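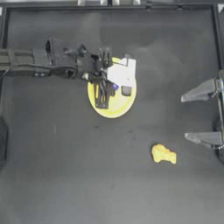

Yareli Nava me escribió que sus berenjenas en vinagre siempre le quedan blandas y amargas, que ya probó con tres recetas distintas y que está a punto de rendirse. ¡Ni se te ocurra, Yareli! Es una conserva agradecidísima y casi todo se arregla con dos cosas: la sal y el reloj.

Berenjenas en escabeche para la heladera

Lo que vas a necesitar
Un kilo de berenjenas firmes, de piel tirante
85 gramos de sal gruesa
400 ml de vinagre de vino blanco y otros tantos de agua
4 dientes de ajo, orégano, ají molido y dos hojas de laurel
Aceite de girasol, el que haga falta para cubrir

Paso 1. Elegir bien
Yo prefiero las medianas, porque las muy grandes suelen traer muchas semillas (y ahí está buena parte del amargor). Apretalas apenas con el dedo: la pulpa tiene que volver a su lugar. 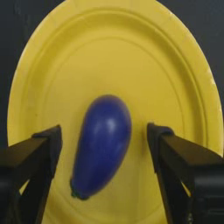
Después lavalas, sacales el cabito y cortalas a lo largo en láminas de medio centímetro. La piel, a gusto. En casa la dejamos, me encanta cómo queda ese borde oscuro en el frasco.

Paso 2. Salar y esperar
Acomodá las láminas en un colador, por capas, con sal entre una y otra. Encima va un plato con algo pesado. Dejalas dos horas, enjuagalas rápido y exprimilas con las manos, sin miedo, ¡con fuerza!
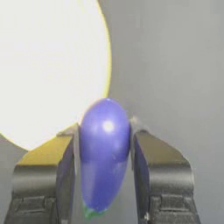
Paso 3. El hervor
Llevá a hervir el vinagre con el agua y el laurel. Echá las láminas en tandas y contá tres minutos desde que retoma el hervor, ni uno más. Escurrilas y extendelas sobre un repasador limpio hasta que estén bien secas.

Paso 4. Al frasco
Intercalá berenjena, ajo picado, orégano y ají en un frasco hervido. Cubrí con aceite y pasá un cuchillo por los costados para que suban las burbujas. Directo a la heladera, siempre, y se comen dentro de la semana. Al segundo día, sobre pan tostado, son una locura de ricas.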